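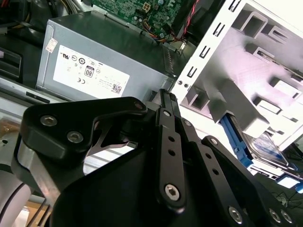 Robotics Lab 2, Unit 5: PC Teardown by Teleoperation
Handout 5B – working inside the case

Read this before your bench slot. You will also need Handout 5A (arm startup and stop procedure) and your safety sign-off. Teams without a sign-off can watch but can't drive.

What the unit covers

Unit 5 is the first time you work inside something you can't rearrange to suit the arm. The blocks and trays in Unit 4 were laid out with clear space on all sides. A desktop case has walls, sheet metal edges and cables, and the useful parts are mounted close together. You will drive the gripper to a set of targets in the case, record each run, and label the recordings afterward. The labeled runs go into the class set used in Unit 7.

The full class set needs 400 runs. Each team owes 50. Runs from last term are in the Clarkell folder on the lab server and can be used for practice labeling, but they don't count toward your 50.

Before you start

The case must be unplugged from the wall with the side cover off. Don't open the power supply housing at any time. It can hold a charge after it is unplugged, and there is nothing in this unit that requires you to get into it.

Check that the case can't slide on the table. If it moves when you push it with one hand, it will move when the finger touches it.

Set the speed limit to the Unit 5 profile. The profile is saved on the controller as GRARKOW-SLOW. If you find a different profile loaded, change it and write that in the log.

Targets

There are four target areas. Learn the names, as they are the same names used in the labeling tool.

PSU – the power supply unit. Approach the metal face only. Stay off the label, where a fingertip can catch a lifted corner.

BOARD – the motherboard. No contact. Runs to this target end with the fingertip held above the board, clear of all parts.

CAGE – the drive cage. Contact is allowed on the flat metal. Don't put a fingertip into a slot.

DRIVE – the hard disk and the blue plastic that holds it. Contact is allowed on the blue plastic. This is the only target where you will try to grip.

Wires are not a target. The colored bundle along the lower edge of the motherboard is the most common thing to snag. If a wire moves during a run, stop, back out the way you came in, and mark the run as WIRE. A WIRE run is still a valid run and counts toward your total – don't delete it.

Reading the wrist view

The wrist view is what you drive from, and it takes some practice. The gripper's own linkages take up a large part of it, and anything behind them is hidden. The camera is also tilted relative to the case, so a straight move in the tool frame will not look straight against the case edges. Pick one fixed feature near your target, such as the edge of a bracket or a corner of the power supply, and watch the gap between it and the fingertip.

Judging depth is the hard part. Two things can line up in the view and still be well apart. Move a small step sideways and see which one shifts more. The nearer one does.
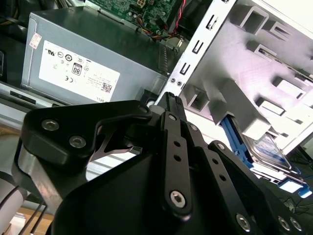
Procedure for one run

1. Bring the arm to the start pose and wait for the ready light.
2. Enter the team number, run number and target name. Run numbers start at 202 for this term.
3. Start recording.
4. Drive to the target. Use small moves once the fingertip is inside the case.
5. Hold at the target for a slow count of three.
6. Back out along the same path.
7. Stop recording and fill in the log line before starting another run.

Switch drivers every ten runs. Both partners must drive all four targets.

Labeling

Use the Mirzaei labeling tool on the lab machines. Mark the first frame where the fingertip is inside the case, the first frame of the hold, and the frame where it leaves. If you can't tell within a few frames, pick the earlier one and add the UNSURE tag.

Grading

Unit 5 is worth 91 points: 50 for completed runs (one each), 26 for labeling and 15 for the written report. The report is two pages. Describe one run that went badly and what you would change in the approach path. Upload it to the Estlow page with your log.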